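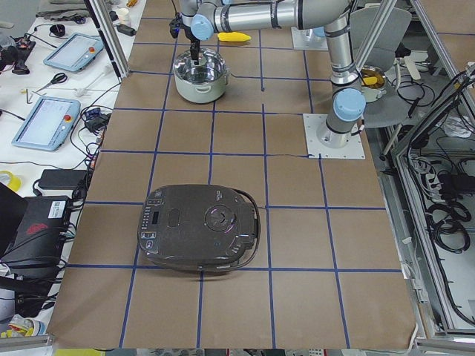
Grorkau sets new moisture limit for sweetcorn deliveries

Growers supplying the Grorkau packing plant will have to meet a tighter moisture range for sweetcorn from the start of next month's intake, under revised delivery terms sent out by the plant's operator, Nulari.

The terms apply to cobs sold for cooking whole. Corn grown for tinned or frozen kernels is covered by a separate contract and is not affected.
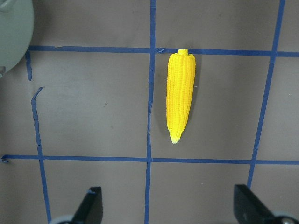 Edileuza Lacerda
Aug 3, 2020

Under the old terms, a load was accepted or refused on the look of the husk and a thumbnail test on the kernels. The new terms keep both checks but add a moisture reading taken from five cobs in each trailer. If two of the five fall outside the range, the whole load is moved to the kernel line and paid at the lower rate.

Nulari said the change follows a review of complaints from shops during last year's season. Most concerned cobs that were tough after normal boiling times. The review found that the affected batches had been picked late in the day and left in open trailers before cooling. Sugar in sweetcorn begins turning to starch once the cob is picked, and the process is faster in warm conditions.

The plant will also record the time between picking and arrival. Drivers must hand over a slip signed at the field, showing when the first and last rows of the load were cut. Loads without a slip will be held until the time can be confirmed by telephone.

The intake area for the plant covers 834 hectares, most of it on the light soils between Grorkau and Hemden. Farms on the Hemden side are closer to the plant and are expected to meet the new terms with little change to their working day. Those near Kun have a longer run by road, part of it on a single-track lane with a weight limit, and several have asked for an earlier opening time at the weighbridge.

Nulari has agreed to open the weighbridge 30 minutes earlier during the main picking weeks. It has not agreed to a request for a shared cooling store at Kun, which growers first raised in January. A spokeswoman said the cost of a power supply to the proposed site was still being worked out and that no decision would be made before the end of the season.

The rate for whole cobs is unchanged. The rate for loads moved to the kernel line will be fixed at the start of each week and posted at the weighbridge office, where growers can also ask to see the readings for their own trailers. A grower who disputes a reading may ask for a second set of five cobs to be tested on the same day, and the second result will stand.

The moisture meters will be checked against oven-dried samples before intake begins and again halfway through the season. Results of both checks will be sent to growers by post with their payment statements.

Copies of the revised terms are available from the weighbridge office. Growers who have not returned a signed copy by the first day of intake will be treated as delivering without a contract, and their loads will be taken only if there is space on the line.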